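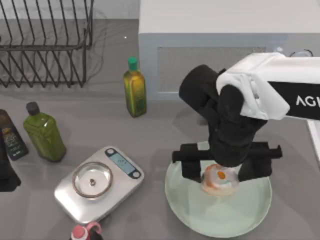
Robot arm on the plating bench, what happens to the kitchen hands?
posted by Yoga Pasaribu

I work in a production kitchen in Pirnumau, we make cold lunches for offices. From November our employer will put one arm on the plating bench, and at the moment we have only the simulation from the supplier. In it the gripper is wide open over one small bun or dumpling on a pale green plate, and the scale stands beside with a glass bowl on it. At our bench the weighing and the plating are the work of one person, usually me or Fitriani. My manager says that no hours will be cut, but he could not tell me what we will do in these hours. Has somebody been through this already? I would like to know what to ask before the staff meeting on Thursday.

Gunther Buschmann

We got 2 arms at Skaturport last winter. Nobody lost the job, but the job became different. Before, I was plating and talking with my neighbour the whole morning. Now I fill the trays, I watch, and I clear the stops. In the first month I wrote down 101 stops, mostly for food which was a little softer or a little bigger than the day before. Ask these things:

Who is allowed to press the stop, and will you be blamed for the lost time?
Is the training in paid hours?
Will your pay classification change when you are minding a machine? Ours did, but only after we asked for it in writing.

Ask also who cleans the gripper. With us it was added to the closing shift without any extra minutes, and we had to fight for it.

Edeltraud Weidemann

I agree with Gunther about the writing. Bring the simulation to the meeting too and ask which of your real products they have tested. Our sauce bottles had to be moved to another shelf and for weeks my shoulder was sore from the reaching. Small thing, but it is your body.

Ikhsan Osman

depends on the boss mate. good luck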